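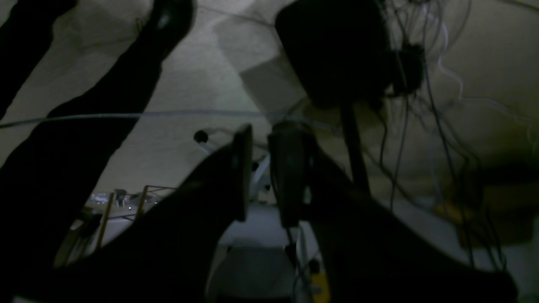
Why does my grasp filter throw out every candidate as soon as there's a cable in view? A reader asked that under the October post, and it's the best question I've had all year, so it gets a whole tutorial!

Posted in October by the author of the Tanoli notes

Short answer: your planner sees a cable as a wall. Depth from a wrist camera is noisy on thin things, the noise gets inflated into fat voxels, and pretty soon half the workspace is off limits. In a view like mine, with black and grey strands hanging all over the right half, the stock settings left me with zero grasps. Let's fix it.

You'll need Vistier (the perception node) and Watar (the planner). Both should be running before you start.

Step 1. Mask the gripper first. Your own fingers sit right in the view, and if they leak into the cloud, everything looks like a collision. Close the gripper, run vistier mask --self, open it, run it again. Vistier keeps the union of the two.

Step 2. Turn on the thin class. In the config set thin_objects: true and thin_min_px: 3. Anything narrower than 3 pixels still gets dropped, but the rest now goes out on its own topic instead of being mashed into the obstacle cloud (I love this feature).

Step 3. Tell Watar how to treat it. Subscribe it to /thin and set the padding to 8 mm. The default padding is meant for table edges and boxes, and it's far too much for a wire. Leave the setting for solid obstacles alone.

Step 4. Fix the seed and replay. I use 1546 for everything so runs can be compared. Play your recorded bag, and watch the candidate count in the Watar log. Mine went from 0 to 71, which had me grinning at a terminal.

Step 5. Look at the survivors before you move anything! Color them by score and scrub through. If some pass straight through a strand, bump the padding up a little and replay.

Dark cables over dark objects are still hard, and the mask can flicker there. Averaging over a few frames helps. If you're on the old Cuvora driver, update it first, as it drops the thin topic without a warning.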